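2026-03-09

# Tips for buying your first bench arm (from someone who bought in the wrong order)

I fix up and strip down old desktop towers in what used to be the two-car half of my garage, and since January I've had a robot arm helping with the parts swaps. People keep writing to ask what it cost and which one to get. I can't answer the second question, because I don't know what you'll be lifting, but I can tell you how I'd spend the money if I were starting over. I got plenty wrong, so feel free to learn from my wallet.

**Write down the job before you look at a single arm.** I mean on paper, one line per part. What is it, what does it weigh, which side can you grab it by, where does it start, where does it end up. My list was hard drive, graphics card, memory, processor. Four lines! And yet those four lines ruled out two of the grippers I had my heart set on. A drive in a caddy is a chunky, friendly thing to hold. A stick of memory is thin and wants to tip. A processor is the one that'll make you swear, so put it at the bottom of the list and be ready to keep doing it by hand.

**Split the budget before you fall in love.** I set aside nearly everything for the arm and figured the rest would sort itself out with scrap and leftover screws. It didn't. If I were doing it again I'd make separate envelopes (real or spreadsheet) like so:

- arm and controller
- gripper, plus spare fingers
- bench and frame
- trays and fixtures
- cables, power strip, e-stop, all the boring stuff
- a cushion you don't touch until the arm has been running for a month

The boring stuff envelope was the one I blew through first. I placed 29 separate small orders in the first stretch, and I paid shipping on most of them because I was impatient.

**Spend on the bench.** My first one was a door on sawhorses and it wobbled every time the arm stopped short. Slotted aluminum is pricey per foot, I know, but you can bolt something down anywhere, change your mind, and bolt it down again. Measure the biggest thing you'll ever put on it, lying flat, then leave room beside it for a tray. A full-size tower on its side eats a lot more table than you'd think — mine took over most of it.

**Print your trays, and print them cheap the first time.** I paid a shop in Tenthorpe to machine one before I'd settled where anything went. Lovely piece of work. It's a shelf bracket now. After that I printed them in draft quality, tried them, moved a slot over a hair, printed again. It took me eight tries to get one I liked, and all eight together cost less than the machined one.
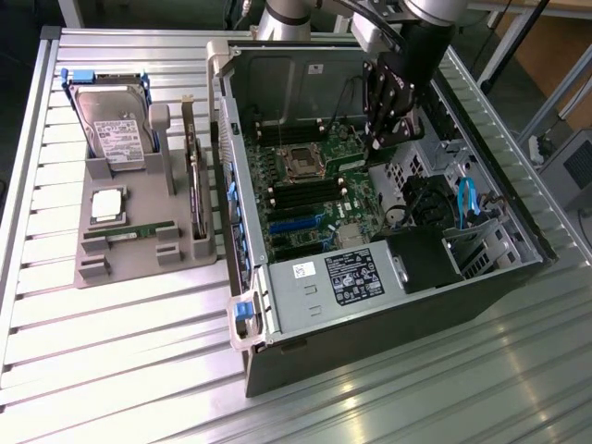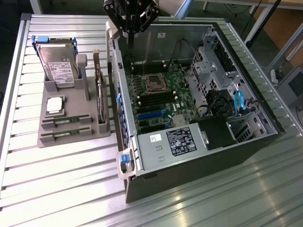
Tower on its side, parts tray next to it. 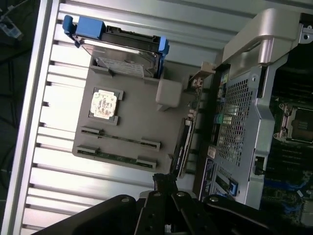 **Give every part its own spot and its own way up.** A tray pocket is the cheapest accuracy you can buy. If the drive always stands in the same slot, the arm doesn't have to go looking for it, and you can hold off on the fancy camera package. I was quoted for one of those by Grultance and the quote was very polite and very large. I put it in a drawer. Maybe next year.

**Ask about reach inside a box.** Sales sheets give you reach as a big happy circle in open air. A computer case has walls, a power supply, a drive cage, cables that stick up, and your gripper has to get past all of that and still have room to open its fingers. Before you order, make a cardboard gripper. I'm serious! Take the outside dimensions off the drawing, cut it out, tape it up, and poke it into the real case you'll be working in. Mine got stuck on the drive cage on the first poke, and that bit of cereal box saved me a restocking fee.

**Budget for the wrist as well as the hand.** The mounting plate between arm and gripper adds length and weight, and both come out of your payload. The arm I started with was rated for 3 kg, which sounded like loads for a hard drive. Then you take off the gripper, the plate, the bolts, the cable hanging along the side, and you're left with a good deal less. Add it all up first and see what remains. If the answer makes you nervous, go up a size now. Going up a size later means buying twice (ask me how I know).

**Used is fine for arms, less fine for grippers.** I ended up with a secondhand arm from a dealer called Prandier and it's been great. What I asked for: hours run, the reason it was sold, a video of it moving through every joint, and whether the controller and the pendant were from the same unit. That last one matters a lot. Grippers I'd buy new. The fingers wear and the slop shows up right when you're trying to set something down gently.

**Check your power before it ships.** Look at the plug, the voltage, and what else is on that circuit. My compressor and my arm controller were on the same breaker for exactly one afternoon. Running a new line came out of the cushion.

**Keep a junker for practice.** Don't tune a new setup on a machine somebody's waiting for. I have a dead tower I call Obi, and Obi has been opened up, emptied, refilled and bumped into more than any computer should be. Budget for one. Recyclers will usually sell you a dead workstation for next to nothing, and get a second set of memory while you're there, because you *will* chip one. For the processor, practice with a dead chip and leave the socket alone until you trust the down-move. Bent pins aren't a fun evening.

**Count your own time.** My setup took over four weeks of evenings before I'd have called it useful, and I had that down as a weekend in my plan. If you bill for your hours, put them on the sheet along with everything else. It might change which arm looks cheap. It did for me.

**Small things worth ordering on day one:**

- extra T-nuts, more than seems reasonable
- a longer cable than you measured for
- Velcro ties for running it along the arm
- a wrist strap and a mat
- a second e-stop button within reach of wherever you actually stand
- label tape

And keep every receipt in one folder, even for the T-nuts. I went back through mine last week to answer one of your emails and found I'd bought the same bag of M6 bolts three times. They're in the coffee can by the door if anyone local needs some.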